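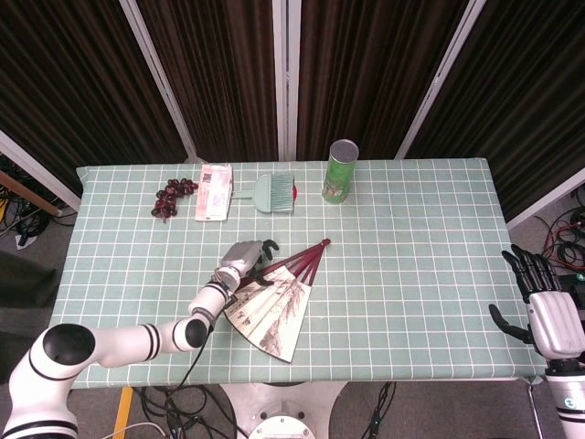 Bundgaard opens second laundry and ironing service in Lelley

Durstead, 2019-01-25 – The household service company Bundgaard announces that it has opened a new laundry and ironing service in Lelley. It is the second location of the company, after the one in Durstead.

The new shop accepts shirts, bed linen, table linen, towels and curtains. Customers can bring their laundry to the counter or order a pickup at home. Washed and ironed items are returned within 2 working days. Curtains and heavy blankets need 4 working days, as they are dried at low temperature and checked by hand before folding.

In December the company made a test period with families from Lelley and from the neighboring village of Drornumden. During this period 400 bags of laundry were collected and delivered. The families were asked to write down their remarks, and several changes were made after that. The bags now have a name label on the inside, and the evening delivery was extended by one hour. Many families also wished to choose the detergent themselves, so an unscented one is now offered at the same price.

"We have heard from many people that the ironing is the work they put off the longest," the company states. "With the shop in Lelley we are finally close to these customers, and they do not have to drive to Durstead anymore."

Pickup is free of charge for addresses in Lelley and Durstead. For Drornumden there is a small fee, which is not charged when two households order together. Regular customers can sign up for a monthly plan with a fixed pickup day – the plan can be paused during vacation without extra cost. The first 40 households that sign up receive one set of bed linen washed and ironed for free.

Orders are taken at the counter in both shops and by telephone. The price list is available in the shops and is sent by mail on request.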